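We use cookies to remember your settings. Accept | Manage

Lurkside Toy and Craft Room: your questions about the tables

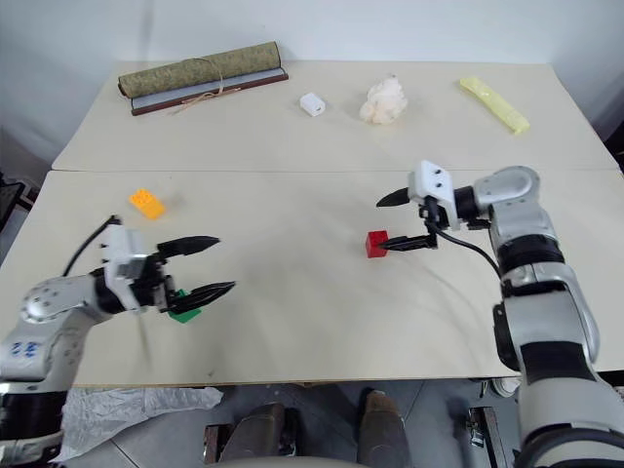
Building blocks and a tied scroll on one of the tables.

Can I book a table?
Yes. Each booking lasts two hours and covers up to six people. Ring the desk or ask Adesuwa Bako when you come in.

Do I have to bring my own building blocks?
No, there are tubs of studded blocks on the shelves. If you bring your own, put your initials underneath in pencil so they don't get mixed in with ours.

What happens to things left out at the end of a booking?
Blocks go back in the tubs. Anything we can't place goes in the lost property drawer and is kept until the end of the following month. Items handed in during May can be collected up to the end of June.

Can I handle the scrolls?
Yes, with clean hands. Undo the string slowly and roll the scroll back up loosely when you've finished. Please don't use one as a drawing mat.

Why are there two boards on some tables?
They are pushed together to give a bigger surface. Small pieces can catch in the join, so build on one board or the other.

Can we use paint or glue?
Glue sticks are fine. Paint is only allowed at the sink end.

Is food allowed?
Not at the tables. There is a bench in the hall.

Page checked 24/05/2019 by Ayodele Balogun.

6 shares | 2 comments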